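Towel Trouble: Final Report on a Bimanual Pickup Failure
Parveen Uddin and Sheldon Carrier
Senior project, Mechatronics track, Vonside lab section

1. What we were supposed to do

Our proposal promised a two-armed robot that would pick a used towel off a bathroom floor and put it in a laundry basket. Our advisor asked whether this was ambitious enough. We said we could always add folding later. Readers may take a moment to enjoy that.

The robot did pick up towels. It also pulled on one hard enough to trip its own left wrist, shut down one arm while the other kept going, and drop its elbow onto a glass shower panel. The panel survived. So did the elbow. Our schedule did not, and the rest of the semester went into finding out why. This report is mostly about that.

2. Setup

The robot is the lab's shared upper body with two arms, a head camera, and a multi-fingered hand on each arm. We did not build any of it. We wrote the towel detector, the grasp planner, and the part that decides what each arm does next, which we named Arnano because the repository needed a name before midnight. The low-level motor controller, Joden, was left to us by last year's team along with a README that says "see Sheldon." It means a different Sheldon.

The test site was the bathroom of the demo apartment upstairs. We picked it over a taped square on the lab floor because a real bathroom has all the things that make the job hard: shiny tile, glass, a toilet in the way, and very little space. Parveen argued for this. Parveen would like it noted that she was right, and Sheldon would like it noted who carried the battery up the stairs.

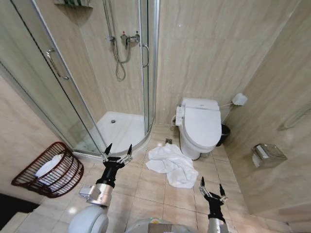 Arnano runs each attempt in four stages: find the towel, choose a grasp point for each hand, close and lift, then move to the basket. The first stage was the one we worried about. Pale towel, pale tile, and a floor glossy enough to throw back patches of light that our early detector cheerfully labeled as more towel. A white towel bunched up in loose folds between the shower and the toilet has no corners worth speaking of, so we gave up on finding corners and looked for ridges in the depth data instead. Both hands wait open with the fingers pointing up until the planner commits to a pair of ridges. We trained the detector on 1714 labeled images, most of them labeled by Sheldon in May while eating cereal, and after that it was the most reliable thing in the project. We mention this because it is the only section of the report where the thing we worried about was fine.

3. The failure

It happened on attempt 33 of the afternoon session. The sequence below comes from the logs, with our own memories used only where the logs had nothing.

The planner chose two grasp points on what it took to be two separate folds. Both hands closed. Both reported a good grip. The arms began to lift and spread, which is how Arnano checks that it is holding cloth and has not grabbed air.

The two folds were the same fold. The hands had hold of one thick bundle from opposite ends, and the spread motion turned into a tug of war between the robot and itself. Cotton turns out to be a respectable opponent. Force on the left wrist climbed past the limit, and Joden did what it is built to do, which is cut power to the joint group that complained.

It cut power to the left arm only. The right arm had no complaint, so it carried on lifting with the towel and the limp left hand attached. The left elbow swung out and came down against the curved glass of the shower enclosure. It made a noise that brought people in from the hallway. Parveen hit the emergency stop 3 seconds after the wrist fault, which she considers slow and everyone else considers pretty good.

No one was inside the marked area. No one was hurt. We closed the site, checked the glass and its frame with the building staff, and filed an incident form, which has a box for "object being handled at time of incident." We wrote "towel."

4. What caused it

We first blamed the grasp planner, since it made the silly choice. We spent a week on this. The planner did make a silly choice, but it will always make some, and a robot that is only safe when its planner is clever is not safe.

The second suspect was the force limit. We had set it ourselves, using the value in the De Luca exercise from our controls course, which assumes a rigid load. A towel is slack until it suddenly is not, so the force reading sits near zero and then jumps. By the time the limit tripped, both arms were already moving at full lift speed.

The real problem was in how Joden and Arnano talk. When a joint group faults, Joden sends a message. Arnano listens for that message only between stages. In the middle of a stage it does not check, a decision recorded in our own code with the comment "fine for now." The comment was written in the second week of the project. Both authors remember the other one writing it.

There was one more thing. The left arm's brakes should have held the elbow where it was. They were turned off in the configuration file, left over from a calibration day when we needed to move the arm by hand. Nothing at startup checks for this, or nothing did.

5. What we changed

A fault in either arm now stops both, at the controller level, without asking Arnano for its opinion. Brakes engage on any fault, and the robot refuses to start if the brake setting is off. The spread check is done at a quarter of the old speed. We also watch how fast the force is rising as well as how high it is, which catches a towel going tight before it is a problem.

The planner now traces the cloth surface between its two chosen points and rejects the pair if they sit on one continuous ridge. This makes it pickier, and sometimes it stares at a towel for quite a while before doing anything. We have decided to call this caution.

To test the fix we tied a towel in a knot and gave the robot both ends on purpose. We did this in the lab, over foam, with a lot of space on all sides. We ran it 7 times. Each time both arms stopped and held their position. We then asked permission to go back to the bathroom, and received it on the condition that a foam sheet hang in front of the shower during every powered run.

6. What is still wrong

Two hands pulling gently on one fold still looks a lot like a good grasp. The ridge check misses it when the fold doubles under itself where the camera cannot see. The new stop makes this harmless, but the attempt is wasted and somebody has to walk in and reset the arms.

The basket stage works poorly. It was going to be the second half of this report. The robot can carry a towel to the basket and let go of it, and the towel goes in if it feels like it. We have left our notes in the repository for whoever takes this on next year. The README has been rewritten. It still says to see Sheldon, but it now gives a last name.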